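Elteo Fold 80 desk lamp: three weeks in

Sun 19 April

I have owned a lot of desk lamps, most of them bad, and I bought the Elteo Fold 80 because the last one had started to droop like a tulip. It cost me £68 from Flurard, who sent it in a box big enough for a microwave. Inside that was another box, and inside that was the lamp, two screws and a leaflet in eleven languages, none of which mentioned which way up the clamp goes.

It goes with the long jaw underneath. You're welcome.

Once on, the clamp is very good. It has rubber pads, it bites properly and it hasn't left a mark on my desk, which is old and already has enough of them. The catch is the thickness. It opens far enough for a normal desktop and no further, so if yours has a lip along the back edge you'll be clamping it to the side and reading with the light coming from somewhere near your ear.

The 80 in the name is the reach in centimetres, arm fully stretched. I measured it and it's true, though I'd add that a lamp at full stretch wobbles every time you type. Pull it in a bit and it settles. I write letters and mend watches badly, so I want light close to my hands for one job and high up for the other, and going between the two takes a single push. The joints stay where you leave them. After the tulip this still feels like a luxury.
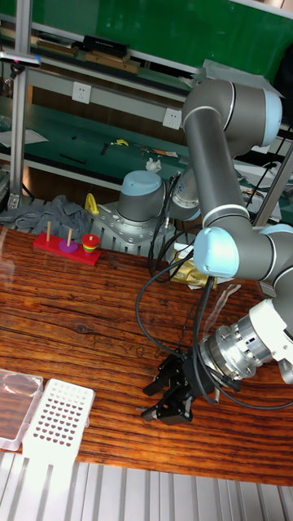 Now the light itself, where I have complaints. There are 16 brightness steps, and I would like to meet the person who uses the ninth. You change them by stroking a touch strip on the head, and the strip has moods. A slow stroke does nothing. A quick one takes you from candle to operating theatre. There are also 3 colour settings, called Calm, Clear and Focus in the leaflet, or yellow, white and blue if you have eyes. I've left mine on yellow. Blue makes my tea look ill.

It does remember your last setting when you switch it off at the head. It doesn't if you switch it off at the wall, as I do every night, so every morning I'm greeted by Focus at full power before I've had breakfast. I wrote to Elteo to ask if this could be changed and got a polite reply telling me how to change the colour.

For comparison, I used a Bognár clamp lamp for years. It had one switch, took an ordinary bulb and got hot enough to warm a roll. The arm on the Elteo is far better, the switch on the Bognár was far better, and if somebody would put the two together I'd buy it tomorrow. I also tried a Voltent in the shop, cheaper by a good bit, and the head was sinking while I was still looking for the price.

The cable is too short. I should have said that earlier. It leaves the base at the back and gives up well before my socket, so I've had to run an extension lead along the skirting - white, of course, when the lamp only comes in black.

Would I buy it again? Yes, with some grumbling. Four stars, and the missing one is for the touch strip.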